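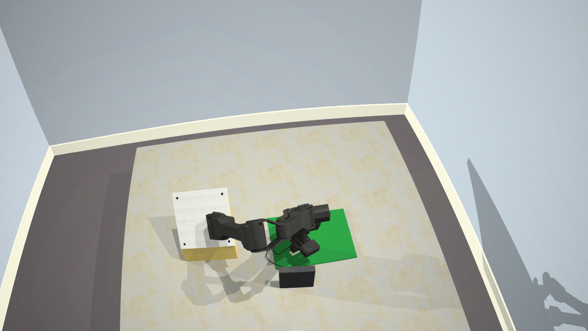
The Kalex training cell in simulation, with the robot arm extended between the white-topped box and the green mat. Render: Jotbridge

Jotbridge has completed the August service of its Kalex cell at Drekholm and has updated the simulated version of the cell to match.

The service is carried out after every 3000 hours of operation. Technicians regreased the joints, replaced 2 worn cables and tightened the fasteners at the base of the arm. The gripper fingers were also changed, as the previous set no longer closed evenly on small parts.

The arm's reference position had shifted slightly during the work. Staff corrected it in the control software and then ran 200 test cycles in simulation before power was restored to the physical arm.

"The model is only useful to us while it agrees with the machine on the floor," said Jhair Castaño, maintenance supervisor for the cell. "Every adjustment made with a wrench is now entered in the model before the shift ends."

The cell returned to regular operation after 12 hours out of service. Operators are reminded that the revised startup checklist is kept at the control desk and replaces all earlier copies. Questions about the new procedure may be directed to the Kwok building service office.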